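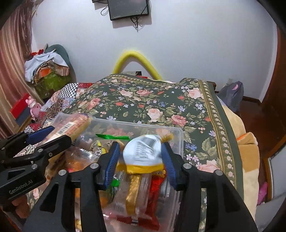 How to ration a snack box

Step 1. Empty the lot out and read the dates. Anything that expired in April goes in a separate pile, to be eaten first by whoever is least fussy. In our house that is Babak.

Step 2. Sort by how fast things vanish. Crisps go within the hour. Cereal bars will outlive us all.

Step 3. Put the dull stuff on top and the good stuff underneath. A determined child will dig, but a tired adult at 11pm will often settle for an oat biscuit.

Step 4. Use a see-through box with a lid. You want to know you're low before you get to the shop, and a lid makes just enough noise to give people away.

Step 5. Set a limit. Ours is 2 a day each — Touran says fun-size bars count as half, and I've given up arguing.

Step 6. Refill on Thursdays, after tea and never before. Shopping hungry in Mallonham once cost me a whole carrier bag of fudge.

Chocolate can stay in the box unless it's hot, in which case move it to the fridge door, behind the mustard.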